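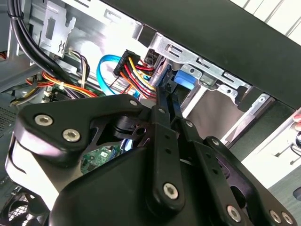
Does the Plulterex coating keep brackets from rusting through a wet winter? I don't believe it does, at least going by what we have on the rack so far.

December, 4:15 pm

Pulled the 12 coated brackets out of the salt cabinet. They went in 28 days ago with 4 bare ones from the same Redholm batch. The bare ones are orange all over, no surprise. Of the coated ones, five have rust creeping in from the bolt holes and one has a blister on the flat face that lifts with a fingernail. The rest look fine from arm's length, and I want them under the loupe before I write "fine" anywhere that counts.

The data sheet says 3,932 hours. No word on what salt strength, what temperature, or what they called a failure. I wrote to ask and got the same data sheet back with a friendlier cover note.

Liên Mạc thinks the holes are our fault: drilled first, burrs left on, coating too thin over the edge. Could be. I looked at two and one had a burr, one didn't, and both rusted. She wants to deburr a fresh set and run it again. OK by me, but a customer with a hand drill isn't going to deburr anything.

Also not happy with the cabinet. The back left corner drips, and three of the bad brackets hung near there. I didn't swap positions at the halfway point like I meant to. So the blister may be the drip.

Next run: deburred and not deburred, mixed positions, swap every week. Add the old Damasel paint as a comparison, there's half a can under the bench. Weigh everything before it goes in this time.

Scale reads high until it warms up. Leave it on overnight.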